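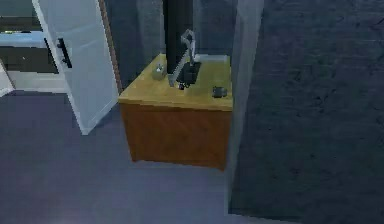

Figure 7.1 Computer rendering of a robot arm reaching down onto the top of a wooden cabinet.

Chapter 7
Picking a Mountain

Words to know: seeing, precipitable water vapor, inversion layer, sky brightness, site testing, access agreement

My first job in astronomy had very little to do with stars. I was hired to help test a ridge called Udau, and what that meant was driving up a bad road with a truckload of batteries, sleeping in a shed, and writing down numbers all night (in pencil, because pens quit in the cold). I loved it! I also learned more about how observatories really get built than I had in four years of classes, and a lot of what I learned is in this chapter.

In Chapter 6 we looked at what a telescope does with light once the light gets there. Now we back up a step. Before anybody orders a mirror or pours any concrete, somebody has to say "put it here," and that choice will stay with the telescope for its whole life. You can replace a camera. You can recoat a mirror, and you'll do it many times. You're not going to move the mountain.

So what makes a good one? Most students say "high up and dark," and that's a fair start. Height helps because there's less air above you, and usually less water in it. If you work in the infrared or at submillimeter wavelengths, water vapor is your biggest headache, since it soaks up the very light you came for. If you work in visible light you may care more about the seeing, our word for how much the air smears a star's image. A ridge can be high and dark and still have awful seeing if the wind comes tumbling over another peak first.

Udau was like that. On paper it looked wonderful. The trouble was a shoulder of rock to the west, and whenever the wind swung around that way our star images puffed up like popcorn. We collected 984 hours of seeing data before the team was ready to say so out loud. Some people had already gotten attached to the place – me included, I'll admit – and we kept hoping for one more good month. September was lovely. The rest of the year wasn't.

The backup site, Tambunan, was lower, and I'd have bet against it. But it sat above a steady inversion layer, where warm air lies on top of cooler air and keeps clouds and dust trapped below. Night after night the clouds stayed down in the valley while we worked in the clear. Section 7.3 goes through the numbers from both sites side by side, and you'll do some of the plotting yourself.

There's a second half to all this, and older textbooks (including the one I learned from) mostly skipped it. A mountain isn't just a platform with air over it. It has plants and insects and water running off it, and people who have known it far longer than any astronomer. It may be sacred ground, or hunting ground, or somebody's grazing land. You need permission to be there, and a legal permit is only part of that. Dewanti Gunawan ran our community meetings, and she made the whole science team attend every one. I grumbled the first time. By the third I was taking more notes there than I did up at the shed.

One thing she pushed for was a plan for leaving. Who takes the building down when the science is done, who pays, and what should the ground look like afterward? Those questions are much easier to settle before construction than decades later, when the people who signed the papers have retired. Section 7.6 covers leases and removal plans, and Section 7.7 covers the ground survey you should do before the first truck arrives, so there's a record of what was there to begin with.

You'll need some math, but nothing worse than what you used in Chapter 4. We'll use averages, medians, and one logarithm. If medians are fuzzy for you, go back to page 99 and work the first two problems again before you start.

Before you read on

Get out a map of any area you know well and choose a spot for a small telescope. Spend 15 minutes on it, no more. Write down why you chose it, what you'd want to measure, and who you'd have to talk to, in 200 words or less. Keep the page. Afiq Mangundap, who taught this course with me, used to collect them and hand them back after Section 7.7, and hardly anyone still wanted their first spot.

7.1 What the Air Does to a Star

Go outside on a clear night and look at a bright star low in the sky. It twinkles, sometimes so hard that it flashes red and green. Now look at one overhead. It's calmer, and the reason is that its light has come down through a lot less air to reach you. Each pocket of warm or cool air along the way bends the light a tiny bit, and the pockets are always moving.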